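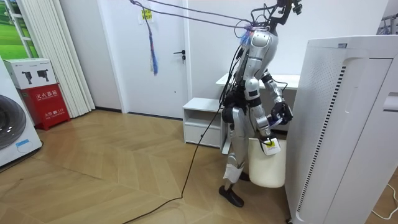 FOR IMMEDIATE RELEASE
December 2018

Drureck Press to publish The Ternov Letters, a first story collection by Innes Nisbet

Drureck Press has picked up world English rights to The Ternov Letters, the first book of short fiction by Innes Nisbet. Publication set for July. Paperback original, ebook same day. Audio to follow, reader not yet picked.

The book is 28 linked stories set in and near Ternov, a river town that is not on any map but has a post office, a shut-down glass works and a ferry that runs when it feels like it. Each story starts with a letter. Some get mailed. A good many don't. One is written on the back of a feed bill and read out loud at a wedding by the wrong person, and that one gave the collection it's title for most of the time Nisbet was working on it, until the editors talked the author out of it.

The stories cover 74 years in the life of the town. They are not in order. Readers who want them in order will find a list of dates at the back -- readers who don't can skip it.

Nisbet's stories have run in small magazines, among them Costance, where "Ferry Money" and "A Room Over the Bank" first appeared. Both are in the book. "Ferry Money" has been cut by a third. "A Room Over the Bank" has a new ending, and people who wrote in to complain about the old one may want to take a look.

From the author:

"I started with one letter and no town. A woman writes to her brother to say she sold his boat. That was all I had, and I had it for a long time. Then I wanted to know who carried the letter, so I wrote the mail carrier, and the mail carrier had opinions on everybody. After that it was hard to stop. I cut a lot. There's a whole dentist who is gone now. I miss him, but the book is better and my editor was right, which she already knows."

From the Drureck editorial desk:

"We read the first five stories as a sample and asked for the rest the same afternoon. The town is the hook, but it was the voices that got us. Nisbet can do a scared kid, a bored clerk and a man lying to his bank inside of ten pages and you never lose track of who's talking. Funny, too. Funnier than the cover copy is going to make it sound. We are very glad to have it on the summer list."

About the stories

A few notes for reviewers, booksellers and anyone putting together a summer preview.

"The Boat Is Sold" opens the book. Shortest piece in it. Two siblings, one boat, one check that doesn't clear.

"Ferry Money" follows a girl hired to take fares over one high-water summer who works out a system for keeping some. First published in Costance.

"Glass" is the long one, close to a novella, told by four people who worked the last shift at the glass works and do not agree on who turned off the lights. The press may put this one out as a stand-alone ebook ahead of the collection. Not decided.

"What the Dog Was Called" is made up only of letters to the editor of the town paper. It ran over a single month, in the story, and ends in a lawsuit.

"Answer by Return" closes the book and brings back the brother from the first story, much older, finally writing back.

About the deal

World English rights were bought from the author directly. Translation, film and stage rights stay with the author. Questions on those should go to the author through the press and will be passed along unopened.

This is a 2 book deal. The second is a novel, no title, no date. It is not set in Ternov. Please do not ask the author if it is set in Ternov.

Format and ordering

The Ternov Letters, stories, by Innes Nisbet
Paperback original with flaps
Ebook at the same time
On sale July

Advance reading copies will be printed in spring. There will be 99 of them, numbered by hand, and they tend to go fast, so booksellers and reviewers should get requests in early. Digital galleys for everyone else. Please say which you want -- we got a lot of requests last season that just said "yes please" and had to write back to every one.

Stores that want signed bookplates can add them to the order at no charge. Bookplates ship flat, in their own envelope, not in with the books.

Cover to be shown after the new year. It's been through several rounds and there is a final one, but the type on the spine is still being fixed and we'd rather not send it out twice.

Events

The launch reading will be at Mosquera Books, in the back room, during publication week. Nisbet will read "The Boat Is Sold" all the way through and part of "Glass," then take questions. Free, no tickets, chairs go to whoever gets there first. Books for sale at the front desk.

More dates are being set up now. Libraries, book clubs and festivals who would like to have the author should write to the events desk with a date, a rough head count and whether there's a microphone. Book clubs reading the collection as a group can ask for the discussion guide, wich will be ready along with the advance copies. Nisbet will call in to as many club meetings as the calendar allows, evenings best.

About the author

Innes Nisbet grew up in a house with a mail slot and no doorbell, and has worked as a proofreader, a night clerk and a writer of furniture catalogs. Nisbet's short fiction has been read on local radio and assigned in at least one high school, by a teacher who later sent the essays along. The Ternov Letters is a first book.

About Drureck Press

Drureck Press is an independent publisher of fiction, essays and the odd cookbook. Small list, spring and summer seasons only. The press reads unagented story collections every fall and The Ternov Letters came in that way, in the regular mail, with a cover letter one line long. Guidelines for the next reading period will go up on the website once the current pile is done.

Media contact

Publicity desk, Drureck Press. Interview requests, author photo, excerpt permission and review copies all go through the same inbox. Put the title of the book in the subject line. Excerpts up to one full story can be cleared quickly, except "Glass," see above.

Office closed the last week of the year. Messages sent then get answered in January, in the order they came in.

###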